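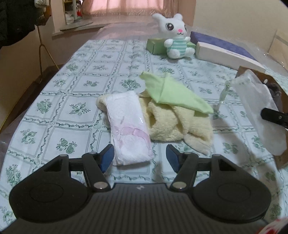
So-ying Mak wants the old plug-in format gone by the end of the year, and told users of the Hoveck publishing system so on the project's forum on Sunday. Keeping two formats alive, she wrote, has cost more hours than any other part of the code, and most of the bug reports that sit unanswered come back to it.

Her post followed the release of Hoveck 3, which went up for download on February 10, 2019. The new version is the first to ship with Tritau, a template engine written to replace the one the project has carried since its first public build. Sites running the last version 2 release can upgrade in place. Anyone on an earlier build will have to move to that one first.

Tritau reads existing templates without changes in most cases. The release notes list 17 tags that behave differently and another handful that have been dropped, mainly ones to do with date formatting and nested menus. A checker is included that goes through a theme folder and prints the line number of each tag that needs attention. It doesn't make the changes itself.

The editor has been reworked as well. Drafts are now saved on the server every 15 seconds, and two people opening the same page will see a notice with the other person's user name. Image uploads can be dragged straight into the body of a page, a request that had been open on the tracker for years. The colour picker, which stopped working in some browsers last spring, has been rewritten.

Translations are complete for 26 languages. Several others are partly done and will show English wherever a string is missing. The French translation was finished too late for the main download and is offered as a separate file until the first maintenance release.

Old-format plug-ins will still load in version 3, with a warning in the admin panel. Of the plug-ins in the project's own directory, around half have been moved to the new format so far. The forms plug-in and the newsletter plug-in are ready. The Chang gallery plug-in is not, and its page in the directory advises sites that depend on it to stay on version 2 for now.

Replies to Mak's post were divided. Some developers asked for the cut-off to be pushed back a full release, and others said they would sooner have a firm date to plan for. No decision has been made.

Security fixes for version 2 will continue for 15 months. Hinthorpe, the hosted service built on Hoveck, will begin moving its customers over in late February, starting with the free accounts. Paid accounts will be given a week's notice by email and can ask for a later slot.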